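Home News Visits Build Nights Library Join

Visit report: an afternoon with the Cimano shelf service at Flonier

Last updated 16 April 2026

I have wanted to get inside Flonier's place at Hostell ever since they started taking outside bookings in December, so when the open day was announced I signed up before I'd finished reading the email. It was worth the long bus ride (and the wrong turn past the loading docks, and the second wrong turn on the way back). These are my notes, cleaned up a bit for members who couldn't come.

First, what Cimano is. Flonier has a room full of furniture and robots, and Cimano is the service that lets you use it. You book a session, you bring your own control software or borrow theirs, and you get a real arm working at a real piece of furniture with real stuff on it. At the end you leave with all your recordings. A session costs 200 dollars for a club or a school. That is a lot for one person and pretty reasonable split across a group like ours, I think, when you compare it with buying even a modest arm and then having nowhere to put it.

You can also have the starter kit without the room. That's a small computer with the Cimano software loaded on it, a folder of recorded sessions to play with, and a simulator of the shelves. They had a few of those set up on tables by the entrance and I lost more time there than I meant to.

The talk

The day opened with a 30 minute talk from Hafiz Ong, who runs the sessions. He talks fast and draws on everything, including at one point the back of the sign-in sheet. His main subject was mess. Most of the picking demos you see online use a few blocks on a clean table, and he wanted a place where a club could find out what its code does when there's a soft toy beside a bottle beside a book, all at different depths, with the edge of a shelf right over the top of them. "Your planner has never met a cable," he said, and got a big laugh from the people who clearly had.

He went through the booking rules too:

- Sessions are half a day. Bring two people at least, one to drive and one to stand by the stop button.
- Send your software 24 hours ahead so it can be checked against the speed limits.
- You can bring your own objects for the shelves. Nothing sharp, nothing open that could spill.
- If you break something of theirs by accident, they'd like to hear about it right away. (There was a pause there that suggested a story, but we didn't get it.)

Somebody asked about teaching by hand, where you guide the arm through a task and it learns from the recording. Yes, it's supported, and it's what most of the school groups do. Somebody else asked whether you can leave a job running overnight. No, and it sounded like a firm no.

Trying the software

I'm going to be picky in this part, but please read it knowing that I had a great time.

The screen you work from is called the deck. On the left are the camera views, on the right is a plain list of what the robot thinks it's doing, in words. Reach. Close. Lift. Move back. I loved this list! In our own projects we end up staring at graphs of joint angles trying to guess which stage we're in, and having it written out in everyday words made it so much easier for the newer people in our group to follow along. You can click any line and jump the recording back to that moment.

Setting up a pick is quick. You draw a box on the camera view with the mouse, choose how you'd like it held, and the software offers a few possible grasps. On the simulator I had a bottle off the shelf and onto the table on my second try. A flat thing, like a packet lying on the board, took me a lot longer. The suggested grasps kept coming in from the top, and with another shelf overhead there wasn't room. You can tell it to prefer a low approach, but the setting lives three menus down under a heading I would never have guessed (it's under "Comfort"). I mentioned this to Hafiz and he wrote it down, on the sign-in sheet again.

Other small complaints: the text on the deck is tiny on a laptop, there's no undo for a deleted box, and the camera views swap places when you add another one, which had me driving from the wrong picture for a while. The manual is good on safety and thin on everything else. I'd want a page of worked cases in it, with a soft object, a clear object and a thin object, each done start to finish.

The help file search, on the other hand, is excellent. I typed "it keeps pushing the thing backward" just as I'd say it out loud and got the right page.

In the robot room

Groups went in a few at a time with safety glasses on. It's calmer in there than I expected. No music, low voices, light wood floor, and the machines move more slowly than they do in videos. There's a taped line you stay behind unless you're the one at the stop button, and everybody in our group wanted to be the one at the stop button.

What makes the service interesting is that you're able to try the same shelves with different kinds of hand. You can work with jointed hands that have fingers, or with a gripper that has two pads. We argued about this the whole way home. The fingered hands are wonderful to watch and there's a lot to control. The gripper has so much less to go wrong, and for a first booking that counts for plenty. Flonier's own advice is to start with the gripper and only move up when you're bored, and I'd go along with that, though two of our members are already drawing up a plan for the hands and won't be talked out of it.

The camera you choose matters just as much. From up at head height you get the whole unit and can pick your target sensibly, but once the arms go in they cover a good part of what you need. A wrist camera gets in close and sees the neighbors of whatever you're after, and it loses the big picture entirely. The deck will show both if you ask it to, and you really should ask it to.

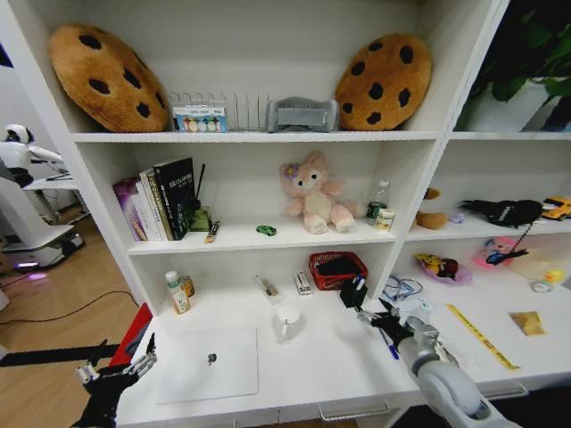
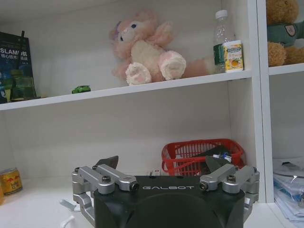
Yakubu Robotics Club, Visits and Workshops Group

I keep going back to the first of these for the right hand, closed on that small black object with a tangle of cables right beside it and a pen lying diagonally close by. That's the cable problem from the talk, in one place. Look at the range of shapes, too: the mug, the tablet, the flat tray with a tool on it, the little duck. Two big cookie cushions up top, which I'd dearly like to see somebody try to pick up. The white humanoid over on the left didn't get a turn while our group was in, sadly.

The second is from down by the gripper (GALBOT, it says across the housing), and it's the view I'd choose for practice. The pink bunny is slumped against the back of the shelf with its feet toward you, the bottle has a small juice carton standing directly in front of it, and then there's the red mesh basket lower down. Basket picks are on the Cimano task list as an advanced job. Your software has to reach over a side wall, and the open mesh pattern gives simple edge finding a very hard time. I asked whether we could have that one for our first session and was told, kindly, to try the bottle. And move the carton first!

One thing I noticed only later was the dark blue book on the shelf with "SLAM" on the cover. Good reading for robots waiting their turn.

What I'd like us to do

Book one session. I'd put the gripper on it, with the deck running both camera views, and take our own box of objects so we can repeat the same layout back at the clubhouse with cardboard shelves. Before that, two build nights on the simulator so that everybody has drawn a few boxes and knows where the "Comfort" menu is. The starter kit can be borrowed by clubs that have a booking, and Hafiz is happy to answer questions before we commit to anything.

We should also decide who is driving before we get there. I saw another group spend a good chunk of their turn discussing it while the arm sat parked.

Things to bring: flat shoes, a drive for the recordings (they fill up fast with several cameras on), snacks for the bus. There's a water fountain in the hall and a vending machine that took my money and gave me somebody else's pretzels, so I came out ahead there.

If you'd like to be in the session group, add your name to the sheet by the soldering bench and say whether you'd like to drive, label or stand by the button. The label job is better than it sounds. You sit with the recording and mark where each grasp starts and ends, and you see far more of what the robot is up to than the driver does.

My rough notes and the booking form are in the Visits folder. The bus times in there are the old ones, so check them before you go.

Contact the club | Copyright Yakubu Robotics Club | Back to top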